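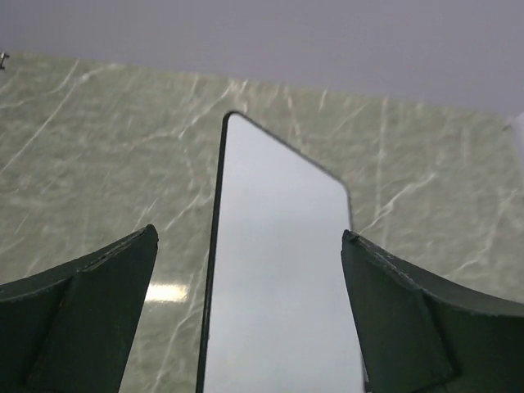 Two-finger gripper at a white panel with dark trim, on a green marble-patterned surface.

Cluna two-finger gripper with wrist camera
By Kevser Uysal, Sat 6 August

We use cookies to remember your language and your quote list. Accept / Settings

The Cluna is a gripper for flat and upright parts, made for small work cells and teaching labs. It comes as one set: gripper body, two fingers, a small camera for the wrist, cable and mounting ring. The robot arm must be ordered separately, and our Serrano controller is optional.

What to put in your budget

Most customers plan for the gripper and forget the fingers. Fingers are wearing parts. The tips collect scratches and nicks along the upper rim, first only on the surface and later deep enough to mark a glossy part. For one shift per day we advise to order 4 spare pairs with the set. Phong Thái in our service room keeps the older finger type in stock too, but please ask him before you send the order.

Opening width: 75 mm
Maximum grip force: 80 N
Delivery time: 18 working days
Spare fingers: sold in pairs only

Planning the work place

Think about the table before you think about the arm. A shiny table top gives light reflections to the wrist camera, and a strong pattern with veins can make the edge of a part harder to find for some software. You do not need to change the table for this. Often it is enough to move the lamp, or to choose parts with a dark border - white on dark is easy to separate.

Please also leave free space on both sides of the part. The fingers are wide compared with a thin panel, and they need room to open.

Trial and order

You can rent the full set for almost 4 weeks. If you buy it later, the rent is taken off the price. Trial sets from the June delivery are all reserved, the next ones can be booked now with Hiba Akl. For an offer with installation, write to Alper Baysal and tell him the arm model, the weight of your part and the voltage in your building.

Contact Ilov Sales | © Ilov Automation | Back to top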